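FOR IMMEDIATE RELEASE

Briltlow Opens Gutter and Drainage Department for Homes in Saltonano and Flandulcombe

SALTONANO — Briltlow, the exterior repair company with its main yard in Saltonano, announces the opening of a separate department for gutters, downspouts and ground drainage. The new department accepts orders from homeowners, landlords and small businesses in Saltonano and in all parts of Flandulcombe. Bookings can be made by telephone, by the form on the company website, or in person at the yard office. 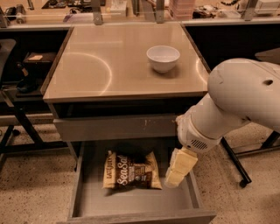 1000 words

Until now, Briltlow has done gutter work only as a part of larger exterior jobs. A customer who ordered new siding could have the gutters replaced in the same visit, but a customer with one leaking corner had to be sent to another company. In the past two years the office has received many calls of this second kind, mostly in the autumn, and the company has decided that small jobs should have their own crews, their own vans and their own calendar.

The department starts with 11 employees. Most of them have moved from the siding crews, where they already worked with gutters, and the others were hired during the summer. All crew members have finished the company's ladder and fall safety course before their first visit to a customer.

What the department does

The work is divided into three services, which can be ordered separately or together.

Cleaning. The crew removes leaves, moss and roof grit from the gutters by hand, and flushes each downspout with water from the top. Waste is put in bags and taken away at the end of the visit. If a downspout is blocked below the ground, the crew tells the customer and gives a price for opening it before any further work is done.

Repair. Under this service the crew seals joints, changes broken hangers, corrects the slope of a gutter which holds standing water, and replaces damaged lengths. Briltlow repairs aluminum, steel, copper and vinyl gutters. For copper, the waiting time is longer and the price is always given after a visit.

Ground drainage. Water that leaves the downspout must also leave the house. The department installs extensions, splash blocks and buried drain pipe, and can build a simple gravel pit where the soil allows it. In the lower streets of Flandulcombe the soil is heavy clay, and there the company normally recommends a buried pipe to the edge of the lot.

Why gutters are often forgotten

A gutter is a small part of a house and it is seldom looked at. When it is full, the water goes over the front edge and falls close to the foundation, or it goes over the back edge and runs down behind the board to which the gutter is fastened. In the first case the owner may find a damp wall in the basement. In the second case the board becomes soft, the screws lose their hold, and after some winters the gutter hangs away from the house. Either repair costs much more than a cleaning.

Many owners look at the gutters only in heavy rain, and this is in fact a good time to look. Briltlow advises walking once around the house with an umbrella and noting each place where water drips or runs over. A stripe of dirt on the outside of the gutter, small plants growing at the edge, or a line of washed soil under the roof edge are also signs which can be seen in dry weather, from the ground and without a ladder.
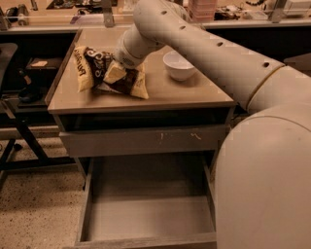

I. Zoëga
Communications Officer, Briltlow

Prices and visits

Cleaning is charged by the length of gutter and the number of floors. The customer receives the price in writing before the visit, and the price does not change if the crew needs more time than expected. For repairs, the first inspection is free of charge within Saltonano. In Flandulcombe a travel fee is added, and it is taken off the bill if the customer orders the work.

After each visit the customer receives a short written report. It lists what was cleaned or repaired, what the crew noticed, and which of these things should be done soon. There is no duty to order the additional work from Briltlow, and the report may be shown to any other contractor.

Owners who wish to have regular cleaning can sign up for a yearly plan. The plan includes one visit in the spring and one in late autumn, when most of the leaves have fallen. It can be ended at any time by letter or e-mail, and visits that have been paid but not made are refunded. Landlords with several buildings can have all addresses on the same plan and receive one bill.

The company expects to clean gutters at up to 2000 homes in its first full year. For customers who book before the end of February, the first cleaning under a yearly plan is offered at a reduced price. The office will give the exact amount together with the written price.

Advice before the winter

For owners who prefer to do the work themselves, the department has written a free leaflet of 21 pages, available at the yard office and by mail. It explains how to place a ladder on soft ground, how to test a downspout with a garden hose, and how to choose a sealant which stays flexible in cold weather. It also has a chapter on gutter guards. Guards reduce the amount of leaves, but fine material such as pine needles and roof grit can still pass or stay on top, so a gutter with guards must be inspected too — only less often.

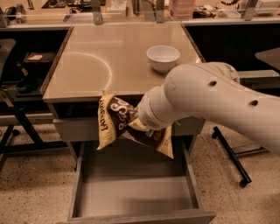
Page last changed: 2 Oct 2018

The leaflet asks readers not to climb on a frozen or wet roof, and not to break ice out of a gutter with a hammer or a shovel. Ice is heavy and can take the gutter down with it. When there is ice every winter in the same place, the reason is usually warm air that escapes through the attic, and better insulation will do more than a new gutter. Briltlow does not install attic insulation but can look at the gutter side of the problem during a normal inspection.

Homes with large trees near the roof may need a third cleaning in the year. The office can advise on this by telephone if the caller knows what kind of trees they are and how far they stand from the house.

Hours and contact

The gutter and drainage department is open Monday to Friday, and on Saturday mornings until the first snow. Urgent calls, for example when a gutter has come loose over an entrance, are taken first. Customers who already have an exterior job planned with Briltlow do not need to make a new booking — they can ask their usual contact at the office to add the gutter work to the order.

About Briltlow

Briltlow repairs and renews the outside of homes and small commercial buildings in Saltonano and Flandulcombe. Its work includes siding, trim, exterior painting, gutters and ground drainage.

Editors who would like further information, or a copy of the leaflet, can write to the communications office at the Saltonano yard.

###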